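Un curso compartido entre dos universidades: conversación con su coordinadora

8 de abril de 2023

La oficina de la coordinadora está en el segundo piso de la facultad de ingeniería de Rukthorpe, al final de un pasillo donde todavía cuelgan los carteles del congreso del año pasado. Nos recibe con una carpeta abierta y pide disculpas por el teléfono, que suena dos veces antes de que podamos comenzar. En septiembre empieza el primer máster conjunto entre Rukthorpe y la universidad de Sultow, y ella es la persona que durante los últimos años ha llevado los papeles de un lado al otro.

«La gente piensa que lo difícil es ponerse de acuerdo en las asignaturas», dice. «Las asignaturas las cerramos en dos reuniones. Lo que nos costó fue el calendario.» En Sultow el semestre de primavera termina cuando en Rukthorpe faltan todavía 6 semanas de clase, y los exámenes de un sitio caían encima de las prácticas del otro. La solución fue dividir el año en bloques cortos. Cada bloque pertenece a una sola universidad, con sus reglas y sus fechas, y el estudiante cambia de sede únicamente entre un bloque y el siguiente.

Le preguntamos por el título. Los alumnos recibirán un solo diploma, firmado por las dos instituciones. Según explica, al principio se había pensado en un título doble, que era más sencillo de aprobar, pero los profesores de Sultow no lo querían. «Ellos decían, y creo que con razón, que un título doble permite a cada universidad seguir haciendo lo de siempre. Con un diploma común estamos obligados a leer las tesis juntos.»

El acuerdo definitivo se firmó en marzo. Tiene 11 anexos, y la coordinadora reconoce que el más largo es el de los seguros. También es el que más veces cambió de versión.

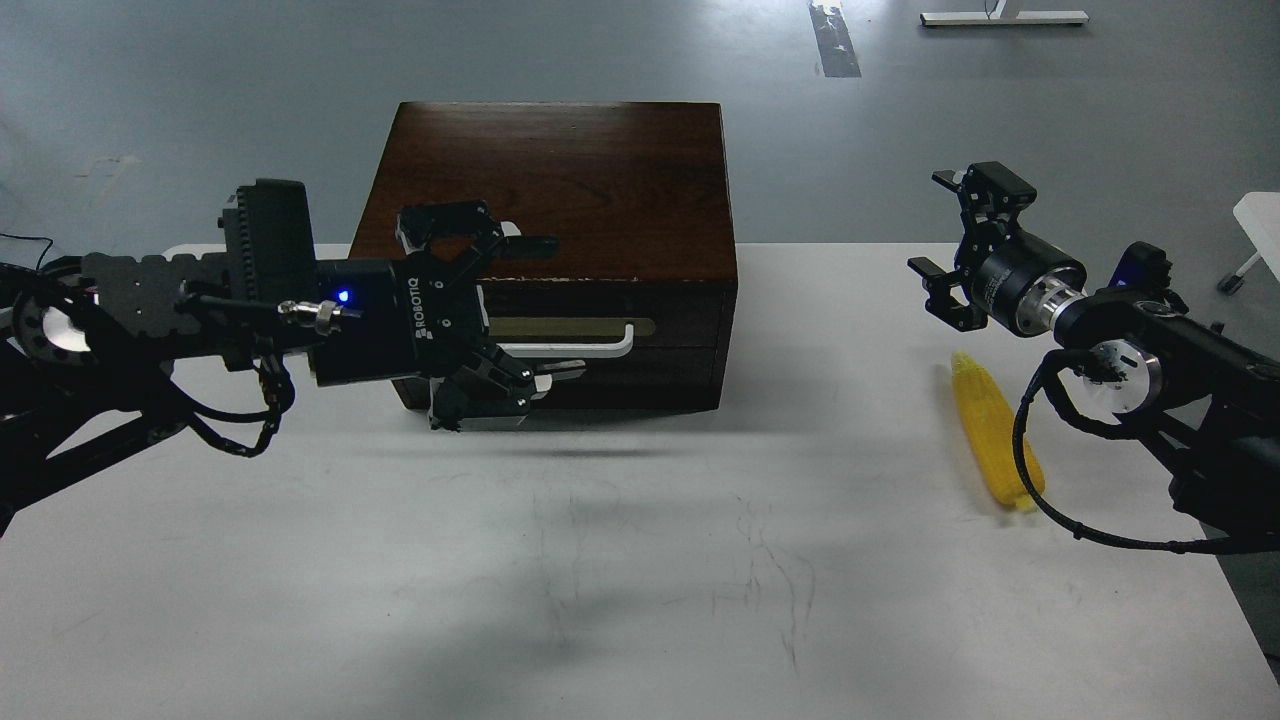

La admisión es otro asunto que ocupó muchas tardes. Rukthorpe selecciona por expediente y carta de motivación; Sultow, en cambio, hace siempre una entrevista. Durante el primer año se harán las dos cosas, y después se verá. A la coordinadora le preocupa que la entrevista favorezca a los candidatos que hablan con facilidad. «Yo misma no habría pasado una entrevista así a los veintidós años», comenta, y se ríe. Los ejercicios prácticos, en los que el candidato explica cómo abordaría un problema concreto, le parecen más justos. Puede ser una cosa tan modesta como un problema sencillo de laboratorio: se le pregunta al candidato por dónde empezaría, qué mediría primero y qué podría salir mal. No se espera una respuesta correcta. Se toma nota de las preguntas que hace el candidato antes de contestar.

Hablamos después del dinero. La matrícula será la misma en las dos sedes, y se ha creado una ayuda de alojamiento de 2000 euros por estudiante para el primer traslado. La ayuda procede de la fundación Pryor, que ya financiaba en Rukthorpe un programa de lectura técnica. ¿Es suficiente? «No», responde sin esperar. «Para una habitación en Sultow, con los precios de ahora, alcanza para alrededor de cuatro meses. Lo hemos dicho a la fundación y lo volveremos a decir.»

Para la parte administrativa las dos universidades utilizarán una plataforma común, Zillo, en la que el estudiante se inscribe una vez y queda registrado en ambos lugares. Hasta ahora, quien hacía una estancia en Sultow tenía que presentar los mismos certificados dos veces, y uno de ellos con traducción jurada. La biblioteca digital estará abierta los 365 días del año para todos los matriculados, también durante los meses en que no tienen clase. Este punto lo pidieron los estudiantes en una encuesta, y fue aceptado sin discusión.

La lengua de enseñanza es el inglés, pero el máster incluye un curso de la lengua local en cada sede. No es obligatorio. La coordinadora hubiera preferido que lo fuera. Ella llegó a Rukthorpe desde otro país y recuerda que durante el primer invierno entendía las clases perfectamente y no entendía nada en la panadería. «El laboratorio es fácil, allí todos hablan parecido. La vida es lo demás.»

Le pedimos que nos diga qué puede fallar. Piensa un momento y menciona los profesores. Cada bloque necesita un responsable en la otra universidad, y esas horas no siempre se cuentan en la carga docente. En Sultow se ha resuelto con una reducción de clases. En Rukthorpe la propuesta está todavía en el consejo de la facultad, que la debe votar antes del verano.

El plazo de inscripción sigue abierto en la secretaría de las dos universidades. Los candidatos que no hayan terminado el grado pueden presentarse con un certificado provisional de notas.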